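Home | Our Course | Project Reports | Visits | Contact

What I Learned at the Forndale Open Day

When our tutor, Kamlesh Rastogi, told us we could each pick one visit to write up for the summer project, I put my hand up for Forndale before he had finished reading out the list. I do most of the washing in our house, and the idea of a robot that could fold a football shirt seemed almost too good to be true!

We went in June, a party of 22 students plus Mr Rastogi, and were met at the door by Jirayu Rungrueang, who looks after the folding project (they call it Hitance) and who must have answered every question we threw at him, including some quite silly ones from me.
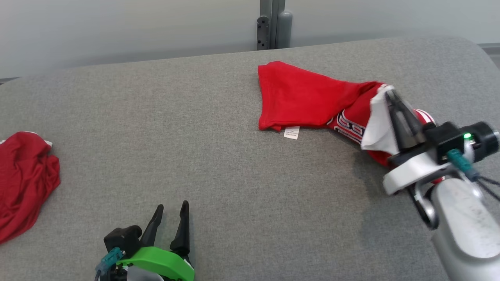 He began by explaining why clothes are so hard. A box or a bottle keeps its shape when you pick it up, but a shirt can land in a different heap every time, and the robot has to work out where the hem is, or a sleeve, before it can do anything useful. I had never thought of that – my own hands just seem to know.

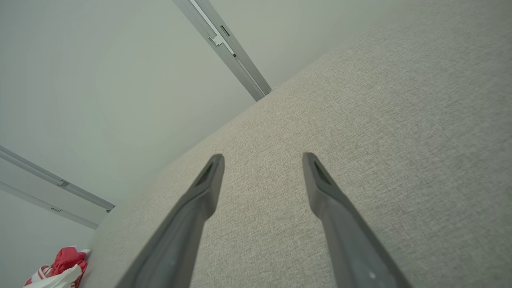
Reading time: 2 minutes

The part I liked best was how much of the talk was about getting a grip. Two fingers have to close on a thin layer of cloth without scooping up everything beneath it, and Jirayu said his group had spent far longer on that than on the folding itself. They keep a log of each attempt, and he let us read through a page of it, with 348 entries so far for sportswear alone.

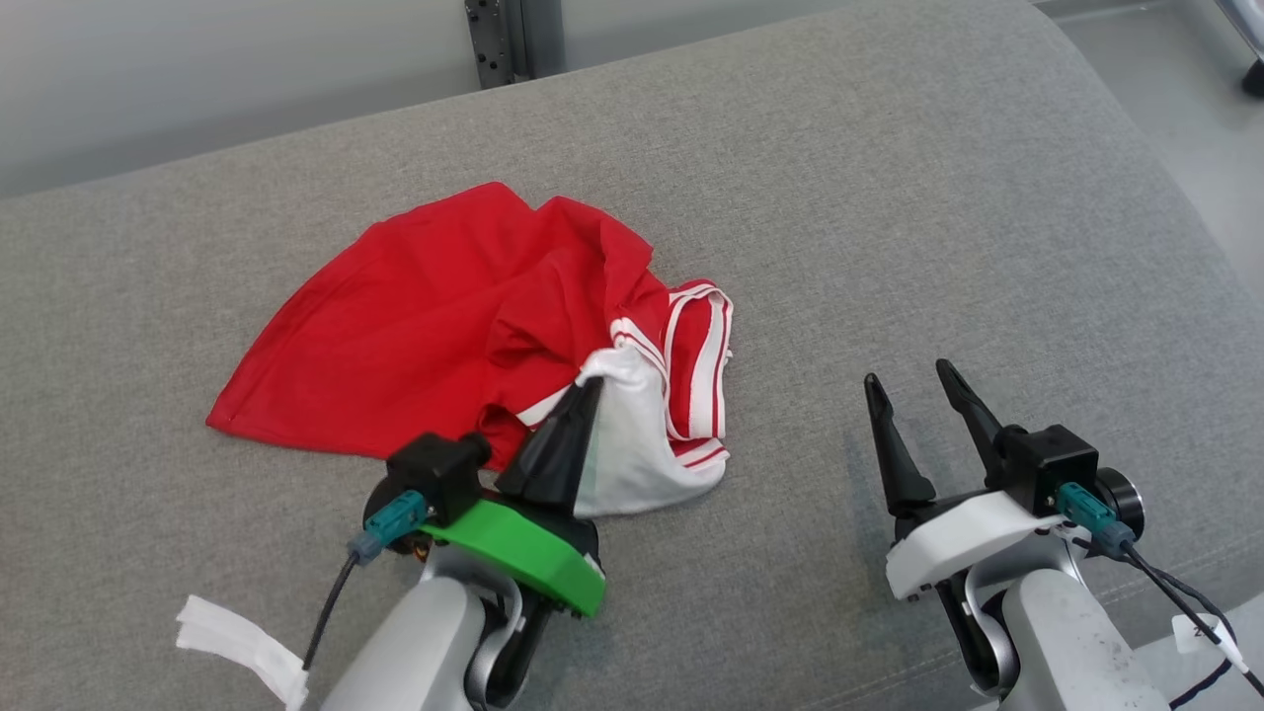

Slippery sports fabric is among the hardest to deal with, he told us, and a lining makes it worse because the layers slide over each other. A session can run to up to 100 attempts, and after each one somebody writes down how it went. I found that rather comforting, as my own coursework goes much the same way.

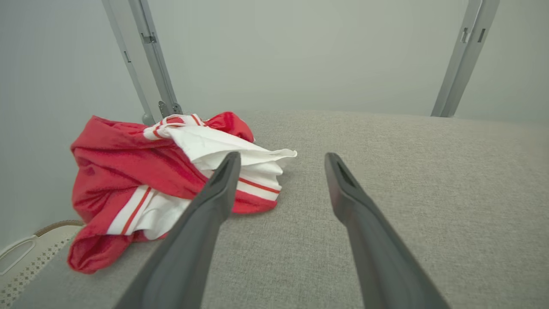
Why does the robot need two arms to fold clothes?

One arm can hold part of the garment steady while the other straightens or turns the rest, much as we do at home with our own two hands.

On the coach back I filled four pages of my notebook, and I have asked Mr Rastogi whether we might visit again next year to see how Hitance is getting on with towels.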